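The Slow Lunch Comes Back to Trimville

I used to eat at my desk, eleven minutes flat, crumbs in the keyboard. Then my neighbor Thư Ông dragged me to the noodle counter on Yeoh Street (it seats maybe a dozen, go early!) and I stayed 45 minutes. I've been back most days since April. The broth is peppery, the tea keeps coming, and Zulkifli Liem at the register will talk soccer with anyone who sits still. My inbox was fine without me, which stung a little.
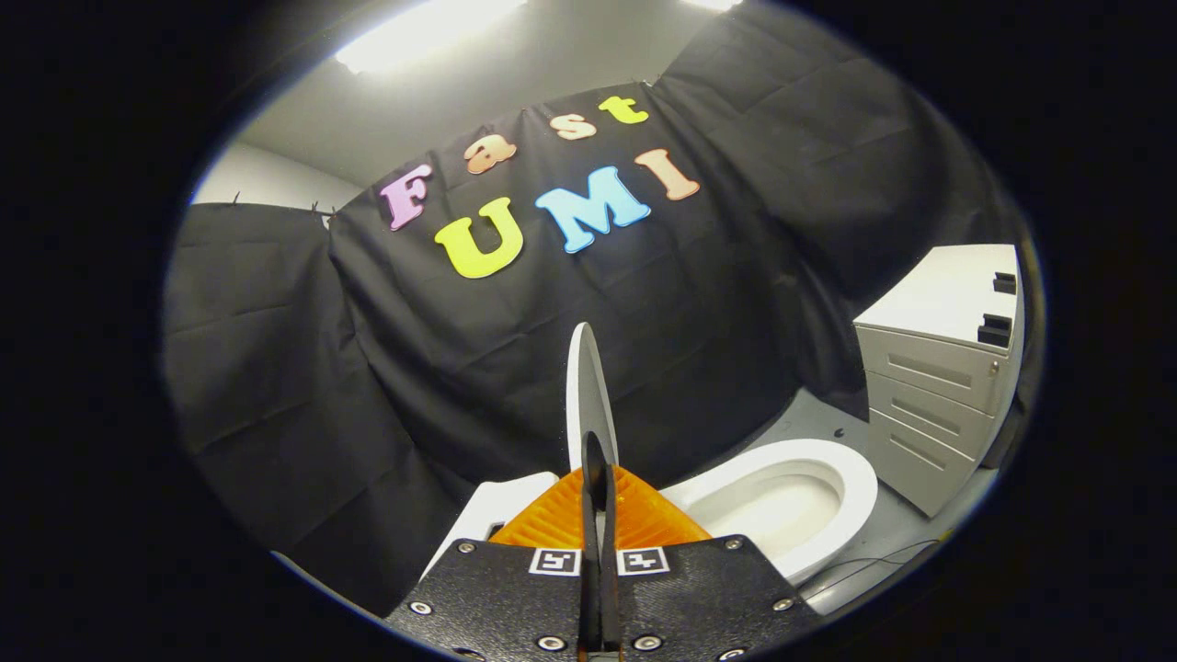
Where to Eat Next

Try Suminmont, two blocks up, and order the dumplings.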